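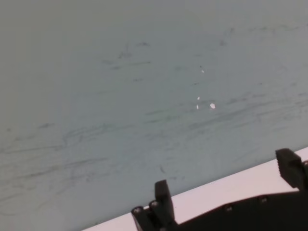
*Pale grey surface, smudges and streaks. Type `residue`, see Labels.*

# Predora wipe notes

Text notes on cleaning whiteboards, countertops, fridge doors, painted shelves. Started as one long file for the Drarkoleck building, split up in June so people could search it. 2158 notes total. Plain text, one note per line, tab separated.

Not a buying guide. No scores, no rankings.

## Files

- `notes.tsv` - the main one
- `surfaces.tsv` - short list of surface names, use these spellings
- `old/` - the pre-split file, keep for refrence, don't edit

## Columns

| column | what |
|---|---|
| id | number, never reused |
| surface | from surfaces.tsv |
| mark | see Labels |
| tried | what went on it, free text |
| result | gone / fainter / same / worse |
| site | Drarkoleck or Zurnier |

`tried` is messy. Some people wrote "the blue stuff". Left as is.

## Labels

- `residue` - rubbed or wiped leftovers, smears, thin lines
- `stain` - color has gone into the surface
- `scratch` - you can feel it with a nail
- `ghost` - old writing still readable on a board
- `unknown` - use it, it's fine

If a mark is both residue and scratch, put scratch. 399 notes are `unknown`, mostly from Zurnier, where the first sheet had no mark column at all.

## How notes got made

Whoever cleaned wrote it down after. Paper sheet by the sink, typed up later. Dry cloth first, then damp, then whatever product. Wait for it to dry before filling in result! Lots of early "gone" entries were wet surfaces and had to be changed to `fainter`.

Mac Carthaigh board cleaner shows up under 3 spellings. Search for `carth` and you get all of them.

## Known problems

- ids 8 and 9 are the same note, both kept so old links work
- "counter" and "countertop" both in there, merge someday
- Zurnier switched cloths partway thru, not recorded when
- no info on how long a mark had been sitting
- `worse` is probably under-reported

## Adding notes

One line per surface per cleaning. Don't guess at products, leave blank. Sort by id before you commit. Tabs, not spaces, the import script chokes on spaces and won't tell you which line.

## TODO

- fix spelling in `tried`
- add a column for cloth type
- glass? people keep asking, no notes on glass yet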